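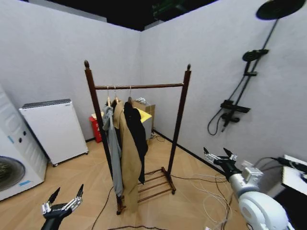
I bought the Cleter garment steamer in February, after my ironing board lost a leg and I decided to treat this as a sign. It is a handheld model with a small tank, a trigger, and a cord long enough to get you into trouble. I have now used it through one wedding, two job interviews (not mine, my nephew's) and a great many mornings when I should have left the house already.

The box says it heats in less time than it takes to brush your teeth. I don't know whose teeth they had in mind. Mine are done and I'm halfway through looking for a matching sock before the light turns green. That's still a good deal faster than dragging out an iron, filling it from a coffee mug, and finding the one outlet that doesn't have a lamp in it.

The tank holds 200 milliliters. On a good day that gets me through a shirt, a pair of pants and most of a coat. The "most of" is the problem. A long wool coat drinks steam like a camel, and the water always runs out somewhere around the left pocket, so you have one smooth side and one side that looks slept in. You then unplug it, wait, fill it at the sink, plug it back in and wait again. Cleter sells a bigger tank as an extra. Of course they do.

What it does well:

- Cotton shirts, if you pull the hem tight with your free hand and keep that hand well away from the steam. I have a small pink reminder on my thumb.
- Knitwear. Sweatshirts and sweaters come up soft, and the creases from the drawer drop out after a couple of slow passes.
- Anything with pleats that would take a geometry degree to iron.
- Curtains, which I had never thought of pressing in my life and now, sadly, do.

What it does badly is linen. My neighbor Abundio Cárdenas, who worked in a dry cleaner's for years, watched me go over a linen jacket and asked if I was trying to dry it or insult it. He borrowed the thing for an evening and brought it back with the verdict that it was "fine for people who don't look closely." I'm one of those people, so I took it as a recommendation.

You do want somewhere decent to hang things while you work. A shower rail is too high, a door handle is too low, and the back of a chair gives you shoulders like a question mark. A proper rail that stays put when you tug on a sleeve is half the battle. Leave a gap between one garment and the next, too, or you'll steam a nice damp patch into whatever is waiting its turn.

Before this I had an Usow, which was cheaper and spat. It had two settings, off and llama. The Cleter has spat on me perhaps three times, always when I tipped it too far forward and always on something pale. I also tried my sister's Camacho, a floor-standing affair with a hose and a pole. It's rated at 900 watts more than mine and makes a sound like a bus kneeling. The results were better, I'll admit – but it takes up as much room as a houseguest and you can't put it in a drawer.

Small complaints. The fabric brush clips on with great conviction and comes off with none, so I've fished it out from behind the radiator more than once. The manual is seven pages on descaling and a single line on how to hold it. The trigger lock is stiff enough that I use my other hand, the one I was supposed to be pulling the hem with.

The descaling is no joke, by the way. Our tap water is hard, and after a few weeks the steam got thin and left white specks on a navy blazer. Equal parts vinegar and water sorted it out, though the first shirt afterward smelled like a salad. Run a full tank of plain water through before you let it near anything you plan to wear in company.

I give it 7 out of 10. It would be an eight with a tank that could finish a coat. Abundio says six, and wants it back next weekend.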